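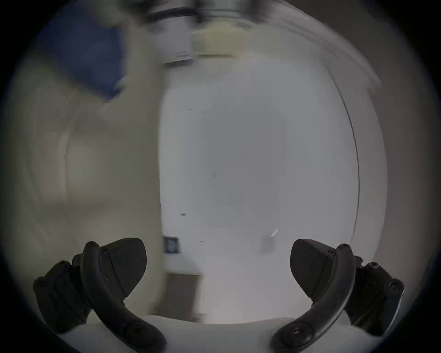

Right gripper stops closing halfway through folding, left one carries on

Posted 18 November 2019 by Brukley

Hello all, and sorry in advance for the length of this. I've been teaching a pair of hand-held grippers to fold cloths on a bed, and for the first 20 folds I couldn't have been happier. Then the right one began to give up. The jaws come in part of the way, there's a faint buzz, and they drift open again as if they'd changed their minds. With nothing between them they close perfectly well, every time, which is what is driving me up the wall!

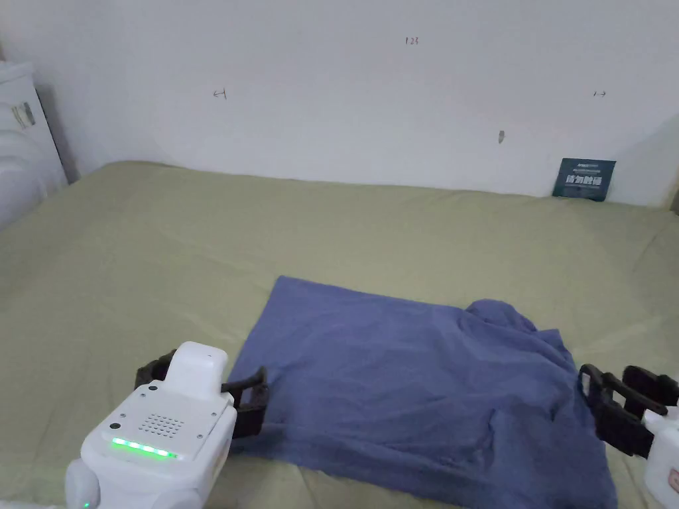 It is always worst when the fabric has gathered into a lump, and a flat single layer gives me hardly any bother. The log says "fault 43" and then nothing useful at all. I've restarted everything, swapped the cables over and had a cup of tea. Is the motor on its way out, or have I set something badly?

Studimstead
I had much the same trouble last January, so you have my sympathy. On mine it was the current limit. A thick bunch of cloth pushes back far more than one layer does, the motor asks for more than it's allowed, and the controller lets go to protect itself. Compare the limit on both sides before you buy anything. My left was set to 787 and my right had slipped back to 400 after an update, and I'd never have guessed it from watching them.

Please switch off and unplug before you put your fingers anywhere near the jaws. Mine woke up while I was poking at it and gave me a proper nip. Once it's off, move the fingers gently by hand and feel for a gritty spot, and look for lint round the pivots, as cotton sheds more than you'd think. If it still feels stiff after a clean, leave the limit alone until you've found out why, or you may well cook the motor.

Barreto
Probably the motor. Get a new one.

Comments

Brukley: Thank you both! The limits didn't match, and there was a horrid little roll of fluff in the pivot as well. Cleaned it first, then set the two sides the same. Six folds so far and no fault.

Brurneo: Does the limit stay put when you power off? Mine never does.

Studimstead: Only if you save it to the controller, Brurneo. It's a separate button.

Contact us | Copyright 2019 | Back to top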